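Community Help > Robotics and Automation > Good practice

Do I need to write rules for a simulated robot? Who am I protecting, the countertop?

Asked by Seema Kashyap
3 answers - Solved

I look after the task library for a small two-arm manipulation project. It's all kitchen stuff: pick up the fruit, put the fruit on the thing, don't put the fruit through the thing. Everything happens in simulation for now, with real arms promised for December, and I've been promised real arms before.

My supervisor has asked for a "rules and good practice document" covering the simulated work. I have written exactly one line so far and it's the title. On real hardware I'd know what to put: guarding, speed limits, where the stop button lives, who's allowed inside the fence with a sandwich. In the sim none of that seems to apply. If an arm goes through the bench I press reset and the bench forgives me.

So what do people put in these? Is there a standard I should be copying from? We've got 2,000 recorded episodes already and no rules at all, so I'd also like to know how much of that I've wrecked.

Accepted answer
Holger Haugen

There are safety standards for industrial robots and you should read them before December, but they're about machines that can hurt somebody. I don't know of one that will tell you how to run a pretend kitchen. What you want is a house style, and you want it now, while the people who made the first batch still remember what they were thinking.

I wrote ours at Flesutico after a bad Thursday in which two of us found we'd been using the word "placed" to mean different things for months. One of us meant the object was on the plate. The other meant it was on the plate and the hand had let go and backed off. Both of us had been marking episodes as successes. You can guess how the trained policy behaved. It hung on to everything like a toddler at the checkout.

So start with your definitions. For each task, write down what counts as finished, in terms the simulator can check by itself. Is the object resting on the target? Is it still in the hand? How long does it have to stay put? If you've got two arms, say what the idle one is supposed to be doing, as well. Ours never had a rule for it, and the left hand developed opinions.

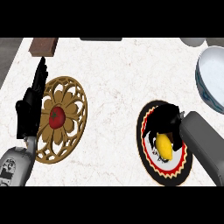
Then do names. Pick one word for every object and one for every surface and stick it in a list. If it's a trivet in the instruction it can't be a plate in the label and a coaster in the log. Same goes for left and right - decide whether that's the robot's left or the viewer's, write it at the top in capitals, and accept that somebody will get it wrong anyway.

After that, the limits. Use the joint, speed and force limits of the arms you're going to get, even though the sim will happily let you go past them. This is the rule everyone grumbles about and it's the one I'd fight for. An episode that could only happen at silly speed is no use to you once the hardware turns up. Log any contact between arm and bench, or arm and arm, and fail the episode over a threshold you've agreed on beforehand. The bench forgives you. The wrist on a real arm comes with an invoice.

Last thing, record the random seed, the sim version and the scene version with every episode. If you can't replay it, you can't argue about it, and you will want to argue about it.

As for your 2,000: don't bin them. Freeze them as version 0, write the rules, run your new success check across the lot and see what survives. We kept more than I'd feared and less than I told my boss.

Comment from Seema Kashyap: Ran a crude check over lunch. We have three spellings of "trivet". Thank you, I think.

Comment from Holger Haugen: Only three? You're ahead of us.

Answer
Sabine Reinholz

Agree with most of Holger's. I'd add a rule about failures: keep them, and label them with a reason. People tidy them away out of embarrassment and then wonder where all the dropped-fruit data went.

I'd go easier on the limits, though. When we're only testing whether a planner works at all, we let it run with generous settings and tag the episodes "not for transfer". The tag has to be in the file itself. Ours used to be in a spreadsheet called Ulletti, for reasons lost to history, and the spreadsheet and the files parted ways somewhere past episode 3,000.

Keep the document to 2 pages as well. Ours got to 8 and I'm fairly sure I'm the only one who has read the last page, seeing as I wrote it.

Answer
So-yul Hwang

just ask your supervisor for the one from the last project and change the name on it

Comment from Seema Kashyap: I am the one from the last project.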